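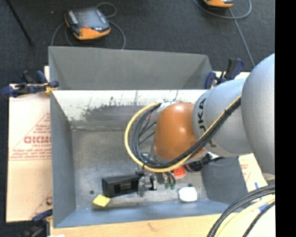 A robot arm reaching down into a large metal bin.

How does a guitar make its sound?
From the Prullow Music Pages for young readers
12 December 2018

Pluck a guitar string and you hear a note straight away. The string is thin and does not move very far, but you can hear it across a room. This page explains how that happens.

What is sound?

Sound is made when something shakes backwards and forwards very quickly. This shaking is called vibration. When a string vibrates, it pushes and pulls the air next to it. That air pushes and pulls the air next to that, and so on until the movement reaches your ear. Inside your ear is a thin piece of skin called the eardrum. It vibrates too, and your brain hears this as sound.

A guitar string moves so fast that it looks blurry. A string playing a very high note may go backwards and forwards 1000 times in one second. The thickest string on a guitar moves much more slowly than that, and its note is low.

High notes and low notes

How high or low a note sounds is called its pitch. There are 3 things about a string that change its pitch.

Length. A short string vibrates faster than a long one, so its note is higher. When a guitar player presses a string down on the neck, the part that can vibrate gets shorter.

Tightness. A tight string vibrates faster than a slack one. At the end of the neck there are pegs that turn. Turning a peg one way tightens the string and makes the note higher. Turning it the other way loosens the string and makes the note lower. This is how a guitar is tuned.

Thickness. A thick, heavy string vibrates more slowly than a thin one, so it gives a lower note. Most guitars have six strings, and the low ones are thicker than the high ones. The low strings on many guitars have fine wire wound round them to make them heavier.

What are the metal bars for?

The thin metal bars across the neck are called frets. If you press a string just behind a fret, the string touches the fret and stops there. Move your finger one fret closer to the body and the note goes up by one small step. Look closely and you will see that the frets get closer together as you go up the neck. A violin has no frets, so the player has to learn exactly where each finger should go.

Why is the guitar hollow?

A string on its own is very quiet. It is too thin to push much air. On an acoustic guitar the strings pass over a small strip called the saddle, which sits on a piece called the bridge. The bridge is fixed to the front of the guitar. When the strings vibrate, they shake the bridge, and the bridge shakes the whole front of the guitar. The front is large, so it moves a lot of air. The air inside the body moves as well, in and out of the round sound hole.

An electric guitar often has a solid body. Under its strings are small parts called pickups, which contain magnets and coils of wire. They turn the movement of the metal strings into an electrical signal. The signal goes down a cable to an amplifier, and the amplifier makes it loud enough to hear.

Try it yourself

You will need a 30 cm plastic ruler and a table.

Hold one end of the ruler flat on the table with your hand. Let most of the ruler stick out over the edge. Push the free end down gently and let go. Listen to the sound.

Now slide the ruler back so that less of it sticks out, and try again. The ruler vibrates faster and the sound is higher. Keep the ruler away from your face.

Words to remember

Vibration: a quick shaking movement backwards and forwards.
Pitch: how high or low a note is.
Fret: a metal bar across the neck of a guitar.
Bridge: the part that passes the vibration from the strings to the body.
Amplifier: a machine that makes an electrical sound signal stronger.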